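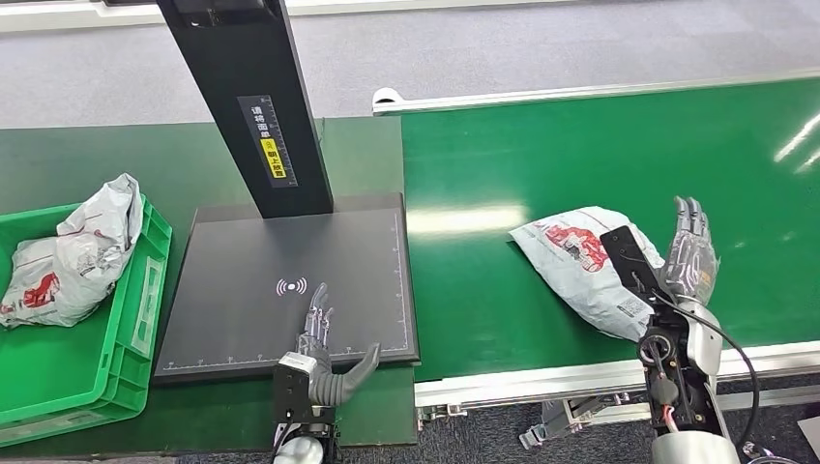
Akudau Press Office

AKUDAU OPENS NEW PARCEL INTAKE ROOM AT SAVHAM

Savham, April. Parcel handling firm Akudau has opened a new intake room at its Savham depot, with 13 benches set up for light parcels, mailer bags and small boxes. The room has been in daily use since the start of the month and handled 1099 parcels on its first full shift.

The room takes up part of a 2000 square metre building that Akudau has leased next to its existing depot. It replaces the old intake corner by the loading doors, where small items were sorted on the same tables as large cartons. Cartons will stay in the old area. Everything that fits in a crate now goes next door.

Each bench is laid out in the same order. There is a crate on the left for waiting items, a scanning pad in the middle and a green conveyor belt to the right. A parcel comes out of the crate, is laid on the pad to be read and checked for size, and then moves across to the belt. The belt runs on to the sorting cages at the far end of the building.

The tables and belts were supplied by Kostiuk, which also fitted them. Akudau asked for the table tops and the belt to be the same colour so that white and grey mailers show up well on both. The company says this came from staff at the Savham depot, who had complained for some time that pale bags were hard to spot on the old grey tops, above all late in the day.

"Small parcels are most of what we get now, and they were being treated as an afterthought," said a spokesperson for Akudau. "We had good people leaning over a table that was built for boxes. The new benches are set out for the things that come through the door."

How the benches work

The scanning pad is a flat black square with a slightly raised border. It has a white ruler scale along its lower edge and up the right side, so that the size of an item can be checked in the same place as the label. A black column stands at the back of it.

Soft mailers are the main reason for the pad. A plastic bag with a jumper in it has no fixed shape, and the size given by the sender is often wrong by a good margin. On the old tables, staff measured doubtful bags with a tape and wrote the result on a slip. The slips were typed up at the end of the shift. With the new layout the bag is flattened out by its label, checked against the scale and passed on, and the slips have been dropped.

Records from all the benches go into Prarex, the stock and tracking system that Akudau already uses in the rest of the depot. Customers with a Prarex login can see an item from the time it is read on the pad. Before the change, small items did not appear until they reached the sorting cages, which could be several hours later on a busy day.

The crates are plastic with ribbed walls. Akudau considered deeper ones and decided against them after trying both sizes for a fortnight. Mailers at the bottom of a deep crate ended up creased, and creased labels are slow to read. Crates may be filled a little above the rim with soft items, but boxes have to sit below it so that crates can be stacked on the trolleys.

Space and lighting

The intake room is lit from overhead along its full length. Akudau says the lights were moved once during fitting, after the first tests showed that glossy bags were throwing back too much glare at two of the benches. Some shine off the belts and bags remains and the company does not see it as a problem for reading labels, which can be turned or smoothed on the pad.

Walkways between the benches are wide enough for two trolleys to pass. Full crates come in by the side door and empty ones leave by the same route. There is no storage under the tables, apart from a shelf for spare label rolls at the end of each row. Lost property and unreadable items go to a separate desk by the door and are dealt with twice a day.

The aluminium rails on the belts can be taken off for cleaning. Kostiuk will service the belts under a contract that covers parts and call-outs. Work on the belts will normally be done before 6 am, when the room is closed.

What changes for customers

Businesses that send goods to Savham do not need to alter their labels or packing. Akudau does ask senders to keep to three simple points:

- Put the label on the flat side of the bag and away from the seal.
- Do not run clear tape over the barcode.
- Use one bag for one order, and do not tape bags together.

Bags that arrive without a readable label will be held at the lost property desk and entered in Prarex as unmatched. Senders can search the unmatched list by size and by a short note on the look of the packaging, such as its colour or any printing on it. Until now this had to be done by telephone.

The cut-off for same-day intake of small parcels has moved from 2 pm to 4 pm. The cut-off for cartons and pallets stays as it was. Prices are not affected by the new room and Akudau says it has no plans to bring in a separate charge for soft mailers.

Returns will be handled at the same benches from next month. These take longer than ordinary intake, as many come back in bags that have been used once already and still carry the first label. Staff will cover the old label before the bag goes onto the belt. Two benches nearest the door will be set aside for returns to begin with, and more can be switched over if needed.

Next steps

The old intake corner will be cleared and repainted over the coming weeks. It will then be used only for cartons, with wider tables and a new set of roller tracks. The loading doors will stay open during the work, although drivers may be asked to use the east gate for part of the time. Signs will be put up on the approach road.

Akudau will look at how the intake room is running after its first three months and will decide then whether to lay out its other depots in the same way. The company has not yet set a budget for this.

"We would sooner get one room right and copy it," the spokesperson said. "The staff have already asked for changes to the trolleys and the height of the end shelves, and those are being made now."

About Akudau

Akudau receives, checks and sorts parcels for online shops and small manufacturers. Its Savham depot handles clothing, household goods and spare parts.

Trade customers with questions about the new cut-off times should contact the Savham depot desk. Press enquiries should be sent to the Akudau Press Office.

ENDS

Filed under: Company News > Depots & Warehousing > Parcels

Comments (4)

greyvanman
Is the east gate going to be open before 7? Last time there was work on the loading doors we were queuing back to the roundabout.

Akudau Press Office
Yes, the east gate will open at 6 am for as long as the work lasts.

sewing_supplies_online
Pleased about the 4 pm cut-off. We post a lot of zips and trimmings in thin mailers and they used to vanish for half a day before showing up in Prarex. Could you say whether the unmatched list goes back to before April? I have a bag of buttons from the winter I'd like to find.

packing bench 4
Agree on the shallow crates. We use deep ones where I work and the bottom bags come out like old crisp packets. Does the size check need the bag fully flat or is a rough smoothing down enough?

Related news

Savham depot: holiday opening hours
Prarex login changes for trade customers
How to label a soft mailer
Kostiuk to supply roller tracks for carton area
Returns at Savham: what senders need to know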